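April, 6 in the morning

Couldn't sleep again so I'm up with coffee and the window open, and I can smell rain coming. The half marathon is 17 days away and my left knee is still making that clicking noise on stairs! Lempi says ice it and quit reading forums. She's right, but I read three more threads last night anyway.

Did the Hillis loop yesterday, the long way past the feed store, and walked only once (the big hill, and I don't count that one).

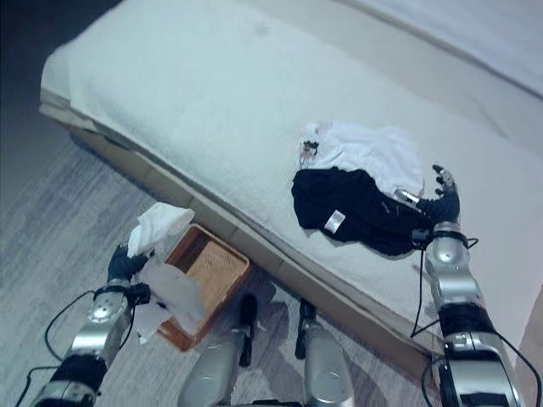

Anyway, I need to decide about the shoes. The old ones have 400 miles on them and I love them, but Valtteri keeps telling me they're dead. He's probably just sick of hearing about my knee – fair enough. I'll go by the store after work and try on a pair, maybe two.

Oatmeal now, then four easy miles if the rain holds off.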